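Polledico splits "Borrowed Voice" entry into two tropes
October 2, 2022 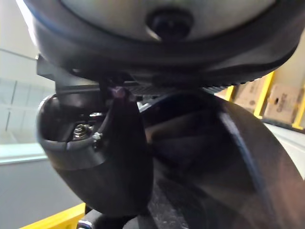 Summary of the change

The story-device index Polledico has divided its long-running entry "Borrowed Voice" into two separate pages. The old entry covered any character who speaks with the voice of someone else. From today, "Borrowed Voice" is limited to cases where the original owner keeps the ability to speak. Cases where the owner is left mute are moved to a new page, "Voice Taken."

The old entry held 102 listed works at the time of the split. Of these, 61 stay where they were and 26 go to the new page. The rest are held on the discussion page until an editor can check them against the source.

Why the entry was split

The proposal was opened in June by Lingyun Fang, who edits the index's speech and language section. In her opening post, Fang argued that the old definition joined two devices with different plot functions. A copied voice is normally used for deception: a monster calls from the woods in the voice of a missing child, or a spy gives orders over a radio. A stolen voice is normally used as a cost or a penalty, and the plot then turns on whether the owner can get it back.

"The test is what the first speaker can do afterward," Fang wrote. "If the answer is nothing, the reader is following a different story."

Karim Tazi, who edits the folklore section, objected to the first draft. He pointed out that many older tales do not say what happens to the owner of the voice, and that a strict test would leave them without a page. The final wording sends silent cases to "Borrowed Voice" by default. A work may be listed on both pages only if it contains both devices in separate scenes.

What counts and what does not

The revised guidelines exclude impressions done by skill alone, which remain under "Perfect Mimic." They also exclude possession, where the body is borrowed along with the voice. Ventriloquism is excluded unless the puppet is shown to speak without the performer.

Recordings were the hardest point to settle. The comic series Lu, in which the title character answers questions by playing back cut-up tapes of her late brother, had been listed since the entry was created. Ruoxi Xiong argued for keeping it, on the grounds that the tapes are used to hold conversations and are treated by other characters as a voice. The series stays on "Borrowed Voice," with a note. Ordinary playback of a recording does not qualify.

Dubbing and recasting are production matters and belong on the trivia pages. This was already the rule, but the older text did not state it, and a number of film entries had been added in error.

Effects on links and subpages

The old page address has not changed, so existing links will continue to work. Links that should now point to "Voice Taken" have to be corrected by hand. Editors are asked to read the linked passage before changing it, as the title of the work alone is often not enough to decide.

Subpages for film and literature have been split in the same way. The video games subpage has not. Cosimo Serra, who maintains it, said in the discussion that several entries depend on player choice. In the adventure game Mesus, for example, the ferryman's voice may be copied or removed depending on which of 2 bargains the player accepts in the second chapter. Serra plans to list such games on both pages with the relevant branch named, and has asked for sources from anyone who has played the alternate routes.

Entries that give no details beyond a title will be removed from both pages at the end of the cleanup. Removed entries are kept in the page history and may be restored with a full description.

Related proposals

A separate proposal by Fiachra Coughlan would rename "Perfect Mimic" to avoid confusion with shape-shifting monsters of the same name. It remains open for comments. A request to merge "Echo Answers Back" into "Borrowed Voice" was closed without action.

The next scheduled review in the speech and language section is "Curse of Rhyme," whose examples have not been sorted by medium since the Plarkcombe list was imported.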